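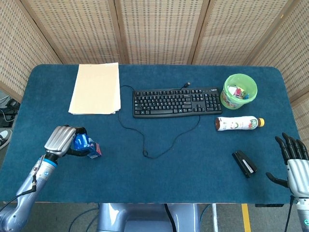
How often should a shared desk be cleared?
Once at the end of each working day, and once more thoroughly every February, when the paper files are sent to the store.

Shared desks, Varncombe office: gallery

The page covers the desk-clearing routine used in the Varncombe office, revised May 2024. It was written by Hanan Fakhoury and checked by Imelda Samonte. The routine applies to any desk used by more than one person in a week. Private offices on the upper floor follow their own arrangement.

The picture at the head of the page shows a desk before sorting. Folders, keyboard, stapler, bottle and bucket are all on the one surface. The notes below take them by type.

Folders
Manila folders are squared up before they are moved. Sheets that stick out at the bottom of a stack get creased in the drawer, and a creased sheet jams the scanner feed. Stacks go in the left drawer, spine to the front. The drawer holds 200 sheets in folders without catching on the runner. Anything above that goes to Amerley Acheampong for the store, where the current limit is 500 sheets to a box.

Keyboard and cable
The cable on this desk lies in a wide loop across the middle of the top. It should be gathered from the plug end, folded into lengths of one hand span and held with a reusable tie. Do not wind it round the keyboard. Winding strains the cable where it leaves the case, and two keyboards were replaced last year for that fault. Full-size keyboards with a number pad stay with the desk. Compact ones go back to the Wimden cupboard.

Stapler
One per desk, right-hand drawer, front compartment. Spare staples are issued in boxes of 4,000 and are kept with the stationery, never in the desk.

Drinks and snacks
Bottles are taken away or binned by the person leaving. A bottle on its side is stood up or removed first, before any paper is handled. Packets go in the bucket or in the kitchen, and not in a drawer under any circumstances.

Bucket
The green bucket is for small wrapped items only. It is to be put on the shelf at the end of the day.

Corrections to the drawer layout should be sent to Dindo Macaraeg. The layout for the Mangubat room is on a separate page.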